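Unit 4 - Sorting Cells and Job Content
Course handout, Automation and Work, Firkbridge

Reading for this unit: the Multine case, sections 2 and 3. Bring the task list from Unit 3.

Multine packs mixed grocery orders. Before the change, the sorting line had 17 people on each shift, all on the same job grade. Items were picked by hand into baskets and checked at the end of the line. The new layout puts one arm at each table. Hand picking remains for items the arm rejects.

The cell was modeled in simulation before any floor space was cleared. Baskets and a few test items are laid out on a perforated table, and the arm works from above.

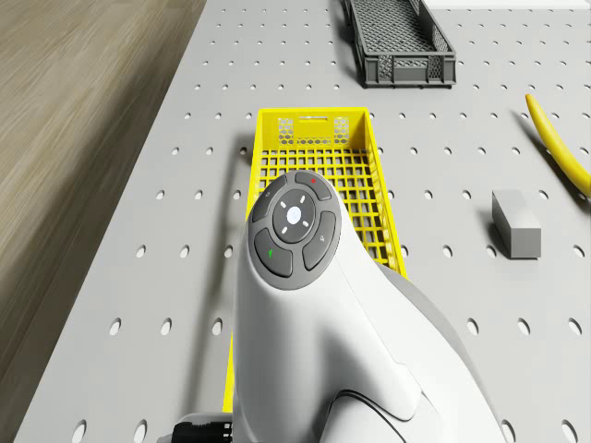 Who decides when a cell is stopped?
The operator assigned to it. Under the Multine rules a stop needs no approval, and the reason is logged afterward.

Changes in job content to note:
Picking falls from most of the shift to a small part of it.
Clearing faults and restarting becomes a named task - it was not in the old grade description.
One operator covers several cells, so walking distance goes up.
Training is 11 hours, paid, taken before the first shift on a cell.

Tetteh, the sister site, kept the old grade and added the fault work to it. The log there shows 132 stops in June. Compare this with the regrading at Multine.

Exercise: rewrite the picker's task list for a cell operator. Mark each task as kept, dropped or new.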